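4.3 Recording a drawer task

Use this section once the arm has been homed and the Fornar recorder shows a green status line. A full set for one drawer is 60 episodes. The learner will accept 50, but the last ten are used for checking and should be recorded in the same session.

1. Close the gripper and move the arm to the start pose.
2. Open the drawer by hand to the position given on the task card. Place one object inside.
3. Check the wrist view. Both fingertips and the inside of the drawer must be visible. 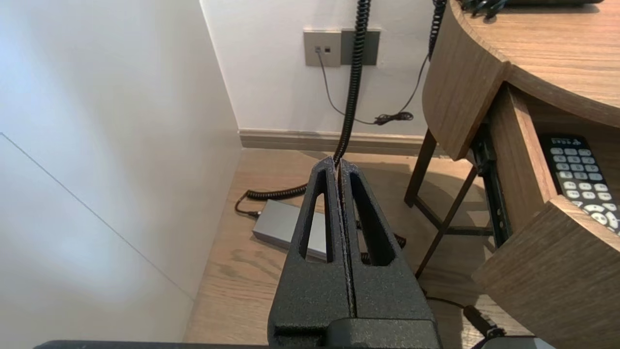 Figure 4-6. Wrist view with fingers closed, drawer open and remote control inside.

4. Press Record and wait for the tone. Guide the arm to the object, grasp it and lift it clear of the drawer.
5. Press Stop. Episodes longer than 700 time steps are rejected and must be repeated.
6. Mark the episode Good, Failed or Discard. Keep failed grasps, as Funodness uses them in training.
7. Return the object to the drawer, turned to a new angle, and repeat from step 1.

CAUTION: Keep hanging and trailing cables out of the arm's path. A caught cable can pull equipment off the desk.

Note: Do not change the room lighting part way through a set. If it changes, start a new set and enter a new set name.

When the set is complete, select Export. For transfer settings, see section 4.5.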